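Put the Chips on a Plate
Ladi Edet
2023-04-21

I have worked in shared offices since my twenties, and in every one of them the afternoon snack is eaten straight from the bag. A hand goes in, the bag rattles, the hand comes out and goes back to the keyboard. I think this is a bad way to eat, and the fix costs almost nothing.

In February I started keeping a plate in my desk drawer. When I open a bag of chips I pour some out, fold the top over and put the bag away. I eat what I poured. Most days I don't go back for more.

My coworkers have two objections. The first is that a plate has to be washed. It does, and it takes less time than wiping salt off a mouse. The second is that it looks fussy to set out a plate for a snack that cost two dollars. I don't see why. We put a sandwich on a plate and it costs about the same to make.

There is also the matter of sharing. People who would never reach into your bag will take a chip from a plate in the middle of the table. If you buy for a group, that matters more than the flavor.

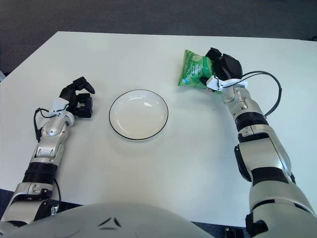 A snack plate should be shallow and plain, and it should be big enough that nothing slides off when you pour. I don't want a bowl, which hides how much is in it and gets refilled without anyone thinking. A round white plate with a thin black rim is what I would buy for any office, and it suits a green bag with cucumber slices on it as well as it suits a slice of birthday cake. Ours at Stetora came out of a box of mismatched dishes, and they do the job too. Rinse yours before you go home.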